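Re: [olelstead-swap] Where do you all keep the packing stuff?

On Friday a list member wrote:

> We're moving out of the Grinby end of town in December and I've already
> lost the tape 2 times this week. It rolls under the couch, or it gets
> packed IN a box and then taped shut with the other roll. Does anyone
> have a system that works for people who aren't very tidy? I have 42
> boxes to go and a very small hallway.

Oh, I feel this one! When we moved over from Clallitier I bought tape so many times that the guy at the hardware store started asking how the house was coming along. I think we found three rolls when we unpacked, one of them in with the winter boots.

What finally worked for us was a basket. Just one, wicker, with a good thick rim you can grab with one hand while you're holding a box shut with your knee (you'll get good at this). The tape lives in the basket, and when you change rooms the basket comes along. I tried a tool apron first and hated it – everything dug into me whenever I bent over.

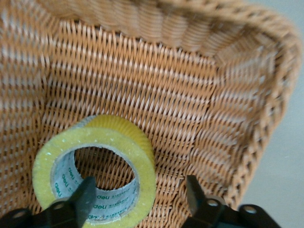 The other thing is to be strict about what's allowed in. Ours started filling up with batteries and takeout menus and then you're digging for the tape all over again, so now it's tape, a marker and scissors, and anything else gets kicked out at bedtime. Fold the end of the tape over on itself every time you put it down, too. I know everybody says that, but picking at it with your thumbnail at 11 at night is miserable.

For the hallway, could you stack the finished boxes in the bedroom you're using least? We did that and slept in the living room the last week, kind of like camping.

I also have a bundle of flat boxes left from the Nartey Street sale, 60 of them, mostly book size. Take as many as you want! They're on the side porch – just text before you come so I can put the dog in.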